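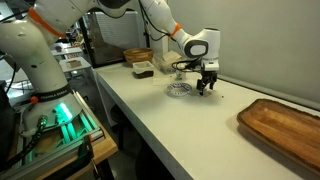 Ticket: episodes rejected at upload, tabletop set
Opened by: Dagmar Kadlec, 2022-07-01
Status: open

Recorder on the Franka cell saves all episodes, but the Clitel importer drops 80 of 300. Log says "gripper stream shorter than arm stream".

Kadlec: Restarted recorder, no change. Dropped episodes are all tray and plate tasks – jar tasks import fine.

Holub: Gripper width stops logging when the fingers are idle. Set it to publish at a fixed rate. Please record 10 plate episodes and re-import.

Kadlec: All 10 imported. Old 80 still need padding or re-recording.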